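Robotic handling of memory modules

Robotic handling of memory modules is the fitting and removal of computer memory by a robot arm, usually on server boards. Good practice in this work covers static electricity, the force used at the slot, the state of the gripper and the records kept afterwards.
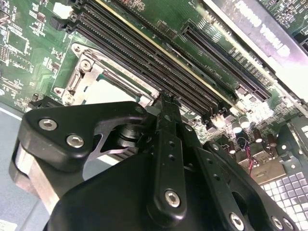

Does a robot that fits memory have to be earthed in the same way as a person at a bench?
The same aim applies, but the method is different. A person wears a wrist strap, while a robot needs a continuous path to earth from the fingertips back through the wrist and arm to the base. Joints and bearings can break that path, so it is measured at the fingertips, and a reading taken at the base does not count.

Sources of rules

General safety standards for industrial robots deal mainly with protecting people. Static control has its own standards, written for the electronics trade as a whole. Neither group says much about putting a module into a slot, and most workshops fill the gap with house rules. One such set is the Clovach code, first drawn up for the repair centre at Burkurska and later taken up by the board refurbisher Hamico. It has 11 sections. The current edition was issued in September.

Before work starts

The board must be disconnected from all power and clamped or held in its chassis so that it cannot shift. Loose wires near the path of the arm are tied back. Socket covers stay on during memory work - a bare processor socket is easily ruined by a dropped screw or a stray fingertip. The operator checks that the screws on the gripper fingers are tight and that the finger edges have no burrs.

Approach and contact

The Clovach code sets a slow zone of 30 mm above the board. Inside it the arm moves at reduced speed and sideways travel is allowed only along the line of the slots. Latches are opened before a module is brought in. Modules are held by their edges, never by the chips or the gold contacts.

Pressing is done straight down, with the force read throughout. If the module does not seat, the arm backs off and tries again. After 3 failed attempts the job passes to a person, who inspects the slot under a lamp before anything else is tried. Raising the force limit during a job is not permitted.

Records

Each insertion is logged with the slot number, the highest force reached and the number of attempts. Hamico keeps one log for each gripper as well as one for each board, so that wear on the fingers can be followed over time. Finger plates are replaced as a pair.

Criticism

The Agyeman review, a study of 926 logged insertions under the code, found the force rules clear but the section on cleaning too vague. It also noted that the slow zone takes no account of tall parts such as capacitors and metal brackets, which may stand higher than the slots. Later editions ask for the tallest part near the path to be measured first. The cleaning section has not been changed.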